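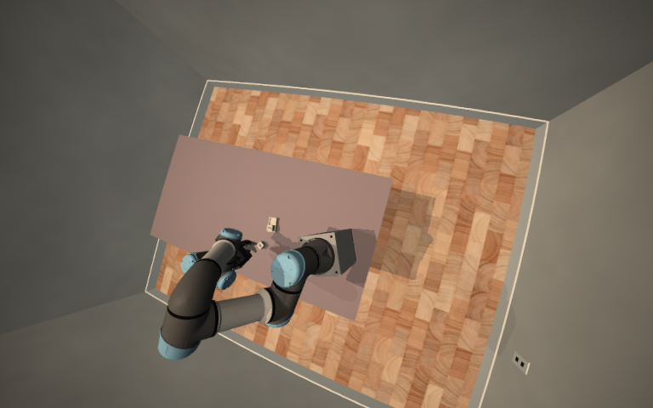

3.2 Participants and procedure

We were lucky in our students. The call for participants went out by e-mail to everyone enrolled in the psychology programs at Veltandale, and 122 people wrote back within the first two weeks, many of them with long and thoughtful messages that we were very glad to have. After the screening interview we kept 100 for the first session, and 83 of those came back for the follow-up in November, a good deal more than we had dared hope for in the middle of a busy semester.

Each person filled in the Montes Sleep and Worry Diary every morning for as long as they took part, and this gave us 2,619 usable entries in all (entries with more than two blank items were set aside). The diary asks about bedtime, waking in the night, and how much the coming day is on the person's mind. Santosh Bansal read through all the open answers and sorted them by theme, and a second reader, who had not seen his notes, went over the same material again. Where the two of them disagreed they sat down together and talked it through until they had settled on one theme.

Figure 2. Simulated setting with a robotic arm mounted on a table, seen from above.

The worry scores were then averaged by week for each person, and we turn to those averages in Section 3.3.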